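How to Regrout a Tile Backsplash

Posted in Kitchen | 47 shares | 5 comments

Grout behind a counter takes a lot of abuse. Steam, oil and tomato sauce all end up in it, and after a few years it cracks near the stove and goes dark near the sink. If the tiles are still firmly stuck to the wall, you can replace the grout alone. My backsplash has 12 feet of small mosaic, and it took me most of a weekend.

What you need

A grout saw or an oscillating tool with a grout blade, a vacuum with a brush head, a rubber float, two buckets, a good sponge, painter's tape, unsanded grout and a tube of matching caulk. Check the width of your joints before you buy. Unsanded grout is for joints under 1/8 inch. Wider ones need sanded.

I used Ticona unsanded in a gray called Condon. The Ridham bag was cheaper but only came in white.

Take out the old grout

Unplug everything on the counter and turn off the breaker for those outlets. Tape cardboard over the counter, right up to the wall. Wear safety glasses and a dust mask.

Score down the middle of each joint first, then work out toward the edges. You want to get down at least two thirds of the depth of the tile. On mosaic, do this by hand. I tried the oscillating tool on its lowest setting and chipped 5 tiles in one row before I put it away. Vacuum as you go, then wipe the wall with a damp sponge and let it dry overnight.
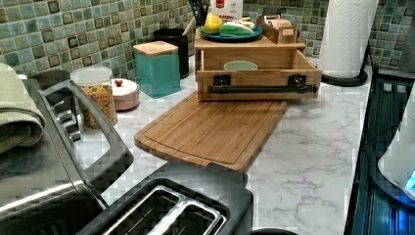
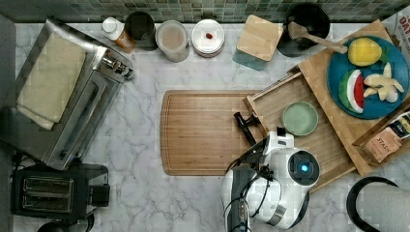
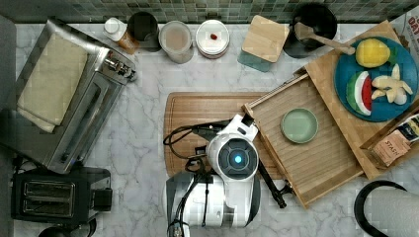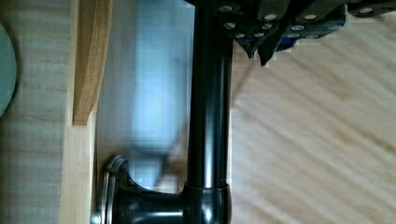 Choosing a grout color is harder than it sounds, and the chip on the store card is not much help. Wet grout looks darker than it will end up, so mix a spoonful, spread it on a scrap and wait a day. White grout makes every joint stand out. Something close to the tile makes the wall look calmer. With mixed greens, like the small squares behind the marble-look counter and the toaster in the first photo, I would go with a mid gray and let the tile do the work. Buy all the grout at once, from the same batch if you can.

Mix and spread

Add powder to water a little at a time until it feels like peanut butter. Let it sit for ten minutes, then stir again. Don't add more water after that.

Hold the float at an angle and push grout into the joints diagonally. Work an area you can finish in around 31 minutes. Scrape off the extra with the edge of the float, wait until the joints are firm to the touch, and wipe with a barely damp sponge. Rinse the sponge often. A haze will show up later, and a dry cloth takes it off.

Caulk the bottom joint

Leave the joint where the tile meets the counter empty of grout. The two surfaces move a little and grout will crack there. Use caulk and smooth it with a wet finger — one pass only. Do the inside corners the same way.

Wait three days before you seal the grout, or whatever the bag says.

Comments (5)

tilednovice: How long before I can cook in there again?

Reply from author: I waited a day, and kept to the microwave until it was sealed.

maplest_kitchen: Sidel makes a hand saw with a narrow blade that fits mosaic joints. Saved my wrists.

dustyboots: Did mine on a Thursday night and rushed the wiping. Still scrubbing off haze. Take your time on that step.

grayhouse: Does this work over glass tile?

Subscribe to our newsletter for one new project every month. This site uses cookies. By continuing to browse you accept our cookie policy.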